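Thread about curtains. I have been sewing and hanging them in the high room since October and I want to write down what I learned before I forget.

The room has one very big window with a thick black frame. It looks over roofs and apartment towers, and it gets a lot of sun. For the first months we had nothing on it. In the afternoon my eyes hurt and I moved my chair every hour to follow the shade.

First I bought a blackout roller from Vonder. It was a mistake. When it was down, the room was like a cellar, and when it was up, it did nothing. I gave it to my cousin for her bedroom and she is very happy with it.

Then I decided on sheer curtains in linen, off-white. I ordered the cloth from Sutherland, by the meter. I was a little afraid of the color, because on the screen it was yellow like butter. On the window it is calm, and you still have the whole city between the two sides.

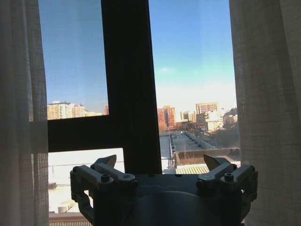
Innes Crichton: Did you wash the linen before you cut it? I did not wash mine, and after the first laundry my curtains stopped well above the floor. I had to sew a band on the bottom and it never looked right.

Thank you Innes, yes, I washed it first, 4 times to be exact. Perhaps two times is enough. But my mother always told me that linen has a long memory and you must tire it out a little. I dried it on the line and ironed it while it was still damp. If you iron it fully dry, you will fight with it all evening.

And a band on the bottom can be nice if it is a different cloth on purpose! A darker one, maybe. I have seen it in a café and I liked it very much.

Now the width. This is where most people save money, and I think they should not. I took cloth for double the width of the window. With less, the curtain hangs flat like a bed sheet when you close it. With double, you get the soft folds and they stay there even when it is closed.

For the length I measured in three places, left, middle and right. The floor is not level. I did not know this before. I live with it for years and it was the curtain who told me. I used the shortest number, so nothing drags.

The hem: 96 millimeters, folded twice. It sounds like a lot. The heavy hem pulls the cloth down and then you don't need the small weights. I sewed it by hand, because my machine eats thin linen. One whole weekend and two audiobooks.

The rail is a Flandik, the plain white one. It cost 29 with the brackets. The hooks were not included, so read the small text on the box better than I did.

Please use a level for the rail. Fergus Moffat lent me his, and I was already on the ladder with a pencil when I saw my line was going down to the right. I would have looked at that line every morning of my life.

How do I use them in the day? In the morning I open both sides completely and let the air in. The sun is still friendly then, it falls on the towers across the roofs and they get a warm color. I like to drink my tea standing there.
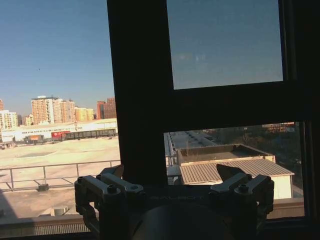

When the light gets too strong, I close the left side first and leave the right one a little open. It is enough for reading and for the computer. In the evening I close both. With lamps on, sheer cloth does not hide you very well, so if you have neighbors near, you will want a second layer. Ours are far, so I don't mind.

Do not close them while the window is open and there is wind. The linen goes out, rubs on the frame and comes back gray. I had to wash the left side again after only a week.

For the frame itself I use warm water with one drop of dish soap, and a dry cloth after. Black shows every bit of dust. I tried the Dudora spray and it left stripes, maybe I used too much.

Next I want to make something for the kitchen window, which is small and has a strange shape. If somebody has a good method for a half curtain without drilling, please write to me. The tiles there are old and I am afraid to touch them.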